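New medicine carts for Hultmont wards

Hultmont Infirmary has brought seven new medicine carts into use on its wards, replacing shelving that had been in place for many years.
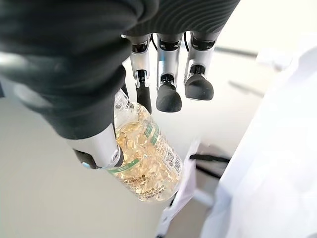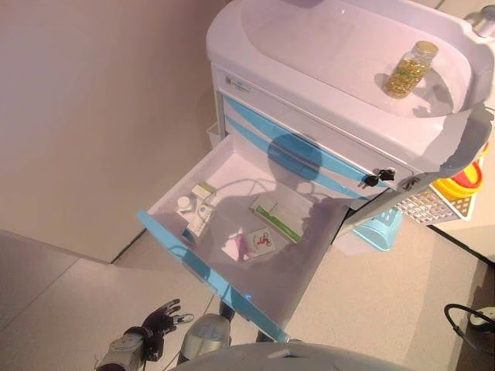 Golden softgel capsules in a clear bottle (first picture); a cart with its top drawer open (second picture).

Each cart has lockable drawers, and keys are to be signed out at the start of every shift. Zlata Koval, head of pharmacy, said that over 800 items would be moved by the end of August. Enquiries should be made to the pharmacy office.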